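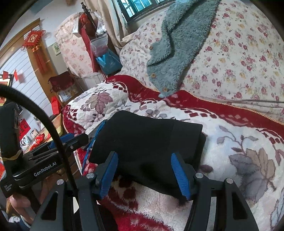

Wednesday, February 3, 2021

Gripper stuck again, third time since lunch. The jaws close on cloth fine and then won't let go until I work the handle back and forth like a rusty gate. Ximena says it's the cable. Last week it was the screws. I have my doubts about both.

Choo wrote back that the log looks normal. Sure it does. The log also says run 491 was good, and I had my thumb pinched for most of run 491. Small bruise, no blood. I told Ha-neul Yoon to put it down as an injury anyway and he called it "minor contact."

They want 80 more folds by Friday. I'll believe the new spring when I see it. Turned it off at 2 and did the rest of the laundry by hand.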